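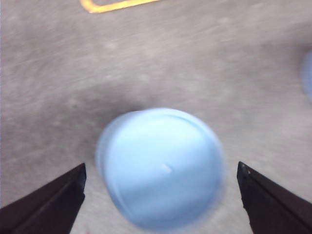 Which items are covered by the Sullby list?
Small household things that end up on the floor and have to be put back: cups, bowls, caps, lids, toy blocks, socks and paper scraps. Furniture and anything with a cord are left out.

Sullby floor items list, version 2

Maintained by Ramil Ocampo and Stavros Pavlović
Last edited May 3, 2023

Contents

items.csv – one row per item, 294 rows
rooms.csv – the 27 rooms where items were logged
notes.txt – free text, mostly on naming

Columns in items.csv

item_id: a number, never reused
name: the everyday name, lower case
color: one plain color word, with "light" or "dark" in front if needed
shape: round, flat, long, boxy or soft
goes_to: shelf, drawer, bin, basket or sink
room_id: matches rooms.csv

Naming

Use the name a person in the house would use. A cup turned upside down is still a cup. If two people disagree on cup or bowl, put the wider word "dish" in the name column and write both guesses in notes.txt. Caps from bottles and caps for the head were mixed up in version 1 – they are now "bottle cap" and "hat".

Color was filled in under ceiling light. Pale blue and pale gray are the least reliable values, and rows entered in December have not been rechecked.

Known problems

The Plarnel rooms have no sink, so goes_to says "basket" for dirty dishes there.
Rows from the Pamell apartment use "box" where the others use "boxy".
Socks are logged singly, even when both were found.

Changes from version 1

Merged the Žukauskas kitchen with its pantry. Dropped the weight column, which was mostly blank. Fixed room_id for the hallway rows.

Send corrections to Ramil with the item_id in the subject line.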